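The Cable Loop That Ate My September

I've been putting off writing this one up. Partly I was embarrassed, and partly I kept hoping I'd find a more interesting culprit. But Kelly Lacerda asked me twice if I was going to blog it, and Arsalan said he'd do it himself if I didn't, and Arsalan's version would have been a lot less kind to me, so pull up a chair.

Those of you who have been reading for a while know that I work on tabletop tasks for a single arm. We call the project Wukau, for reasons that made sense to Ya-wen Yuen at the time and that she has since forgotten. It's play kitchen work, more or less: pick up the ketchup bottle, put the strawberry in the colander, leave the toaster oven alone unless asked. I love it. My mother thinks I get paid to play house, and I've stopped arguing with her.

What happened

On Sep 21, 2023 we were running a long batch of trials on our colander task. The arm reaches out over the table, takes a piece of toy food, carries it across, sets it down and goes home. Trial 42 went fine. So did the ones after it, as far as any of us noticed, and by then I had gotten up to refill my tea (that's a detail I would have left out, but Kwok-wai Kan has already told everybody).

On trial 74 the arm was turning its wrist on the way back and it just stopped. There was no crash and no noise. The status window said the gripper had lost communication, and then a second later it said the gripper was fine. The software took that second message at its word, picked up the motion where it had left off, and swung the arm toward the table with a toy orange still in its fingers and no idea that it was holding anything.

Kwok-wai hit the stop button. He was sitting right next to it, bless him, and he got there before the arm reached anything that mattered. The orange rolled under a shelf and I was on my knees with a flashlight for a good while afterward. No one was hurt, and no one had a hand in there, but I had been leaning over that very spot to straighten a plate only a few trials earlier. I thought about that a lot on the bus home.

Where I looked first (wrong, all of it)

I blamed the software. I always blame the software, mostly because I wrote a fair amount of it. I spent the whole next day in the logs and found 834 lines of the same warning, a dropped message followed by a recovery, going back a week and a half. All of them had been too short to trip anything. I had seen that warning scroll past and decided it was just chatter from Skeltero, the program that runs our motion planning. I even had a filter set up to hide it! I'd like to say somebody else put the filter in, but my name is on it.

Then I blamed the gripper, so we swapped it for the spare, and the warnings came right back. Then I blamed the power supply. Mei-kuen Ho lent me a meter and stood there very patiently while I proved that the power supply was perfectly healthy.

It was Ya-wen who finally asked me to leave the arm powered down and bend the cable by hand, an inch at a time, with the meter clipped on. Close to the last connector, where the cable loops around before it meets the gripper, the reading blinked out. Bend it the other way and back it came. The outside looked perfect. Inside, one of the conductors had broken and was only touching its other half when the wrist happened to be in a friendly position.

I had tied that loop myself back when we moved the arm over to its new table, and I'd made it too tight. I remember being pleased with how tidy it looked.

The table we test on, with the toy food set out for the colander task:
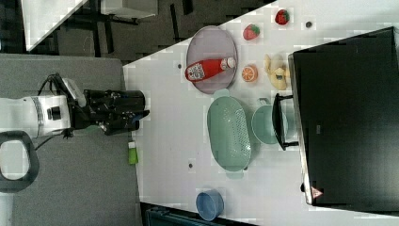
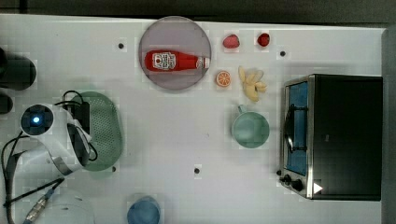
What we changed

The cable was the easy part. Cekton had the replacement to us in 6 days, and the new loop is bigger and, I admit, a bit uglier. Before we started trials again I ran the wrist slowly to both ends of its travel and watched the cable the whole way, something I should have done the first time.

The restart behavior took longer. If the gripper drops out now, even for a blink, the arm stops and stays stopped until a person walks over, looks at it and presses the reset. Arsalan Magsi grumbled that this would slow down the overnight batches, and he was right, it has. We're living with it.

The filter is gone too. Poon, our little log viewer, keeps a count of dropped messages at the top of the window in letters big enough that I can read them from the kettle.

We still haven't worked out why the count creeps up by one or two whenever the arm is first switched on. Kwok-wai suspects the adapter. If you've seen the same thing on your own setup, please leave me a comment, I'd be so glad to hear about it.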